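Small Fixes From My Shed Bench

Posted 2020-10-19

I've been meaning to write up my workshop odds and ends for ages, and a rained-out weekend finally gave me the time. My shed is 2 metres wide (a bit over, if you count the bit where the wall bows out), so most of what I know is about keeping a small bench usable and getting stuck things unstuck. Take what suits you and leave the rest!

Stuck screws

My favourite subject. Before you reach for the drill, clean out the head of the screw with a dental pick or an old bradawl. Half the screws I used to chew up had a slot full of paint, and the driver was never seated properly to begin with. Once it's clean, put the driver in and give the handle a good tap with a hammer, then try tightening it a hair before you undo it. I know that sounds backwards. It cracks the paint or rust around the thread and you'll often feel it let go.

If the head's already mangled, lay a wide rubber band across it and press hard through the rubber. Works maybe half the time for me, mostly on brass. For the really nasty ones I use a drop of penetrating oil and leave it overnight, and I mean overnight, with a rag tucked underneath so it doesn't soak into the timber. I did a whole gate hinge that way last March and only lost one screw out of six.

Squeaky hinges and stiff catches

Please don't use cooking oil. I did it for years, and it goes gummy and grabs every bit of dust in the house. A rub of candle wax on the pin is better for inside doors - pull the pin out, wipe off the grey muck, rub the candle up and down, drop it back in. For the catch on a cupboard door I like graphite from a soft pencil, scribbled on the part that slides. It's messy on your fingers but it stays put.

Glue

I have strong feelings about glue. Write the date you opened it on the bottle with a paint pen, and chuck it after a year, or two if it's the yellow wood glue and it hasn't gone stringy. I store mine upside down in a mug with a bit of rag in the bottom, so it's ready at the nozzle when I want it. Superglue lives in a jar with a lid and a couple of those little silica packets you get in shoe boxes. I keep the jar in the beer fridge, and I let it come up to room temperature before I open it.
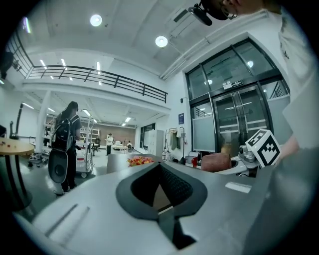 For squeeze-out on a wood joint, wait until it's rubbery and then lift it off with an old chisel. If you wipe it wet you push it into the grain, and you'll see a pale patch the moment you put stain on. Ask me how I know (the hallway shelf, now permanently covered by a basket of hats).

Clamping odd shapes

Round things, wobbly things, broken chair legs. I cut strips from a dead bicycle tube and wrap them as tight as I can stretch them, tucking the end under the last turn. They pull in from every side and don't mark the finish. Baking paper underneath stops the rubber sticking to the glue. For flat little jobs, clothes pegs turned inside out give you a longer reach, and painter's tape holds mitred corners far better than you'd think.

Sandpaper

I used to keep mine in a heap. Now it's in a concertina file from the op shop, one grit per pocket, coarse at the front. When a sheet clogs up, a crepe rubber block (or the sole of an old crepe shoe, which is what I've got) brings it back to life for another go. And stick a strip of packing tape on the back before you tear it up for hand sanding - it'll last miles longer around curves.

Keeping rust off

Damp is the enemy in my place. I wipe the planes and chisels with paste wax at the start of the wet months, and I've got a stick of chalk in every drawer. Some people swear by camphor but the smell gives me a headache. If a tool's already got a light bloom on it, scrunched aluminium foil and a splash of white vinegar will take it off. Rinse, dry it properly with a hair dryer, then wax straight away or it'll be orange again by morning.

The drawer of bits

Everyone has one. Mine was full of screws of no known origin, and last winter I tipped the lot onto an old baking tray and sorted it in front of the cricket. Magnet first, to pull the steel out from the brass. Then by length, into jam jars, with one of each taped to the lid so I can see what's in there without unscrewing anything. Anything bent went in the scrap tin.

Next time I'll do paintbrushes, including the one I rescued with hot vinegar after it had been solid since the bathroom job.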